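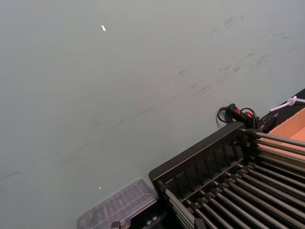 Wrist view over the rod rack, Marstead gripper trials.

The Mekon two-jaw gripper replaced our Barbu unit in January. Over 58 rack cycles it missed 2, both on the side rods, where the stepped finger has little room. Setup on the Jiltent controller took 54 minutes, mostly cable routing.

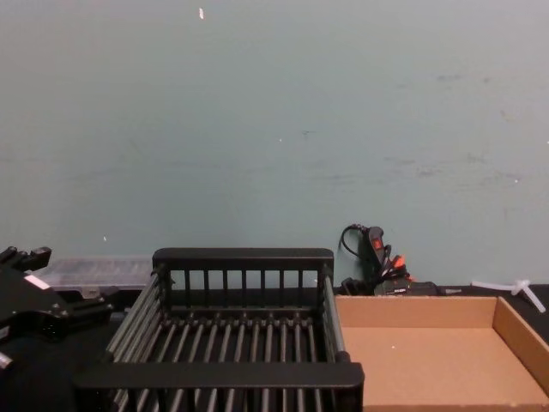

Finger tips are narrow enough for slatted parts. The wrist camera loses contrast on black stock, so budget for a second view. At $556 it is fair value. Spare fingers are sold separately.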